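Is the Tuduleck sim kit worth it for tabletop pickup?

Rattana Thammasiri
Hi all! I've been on the trial of the Tuduleck household kit since May and I need to decide by Tuesday if I'm paying for it. I want to practice two-arm table chores in simulation before I let a real arm anywhere near my kitchen. The living room it ships with is nice enough – sofa, wooden table, laptop, a bowl – and I've mostly been working on the bowl.

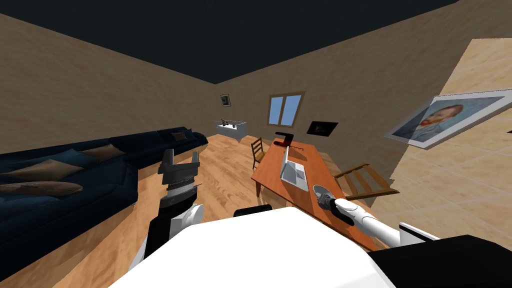
Screenshot: Rattana Thammasiri / Tuduleck trial

My trouble is the grasping. Getting the right gripper down next to the rim is easy, closing on it is a mess. I get maybe 9 good grabs out of 16 tries and the rest slide off. Is that me or the kit? And has anybody gone with Nastau instead?

Rostislav Jurčo
Mostly the default settings, I'd say. I paid for the full version last year and had the same thing for weeks (I nearly asked for my money back!). Go into the contact settings and raise the solver steps, mine is at 14 now, and then slow down the last little bit of the approach. Thin rims are hard in any simulator, so don't judge it on the bowl alone. Try something with a narrow end you can get the fingers on either side of.

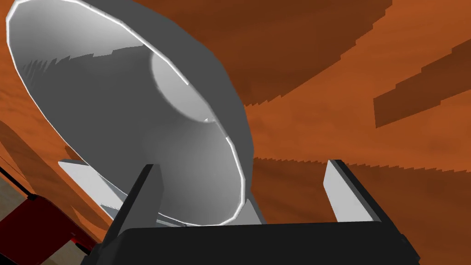 The other thing I'd check is how you're scoring. I was calling it a success as soon as the fingers closed, and half of those fell out on the lift. Now I make it hold for 500 steps before it counts – my numbers looked terrible for a while, but at least I trust them. The wrist view helps a lot too, even though the shadows come out jagged on the low graphics setting. Turning the quality up made my laptop crawl, so I left it.

Would I buy it again? Yes, for the rooms and the two-arm control. The manual is thin and support took around nine days to write back to me. I can't tell you much about Nastau, I only ever did their demo and it was one arm on a bare bench.

Lavoie_fan
nastau is cheaper but you have to bring your own rooms. ask tuduleck to extend the trial, they did it for me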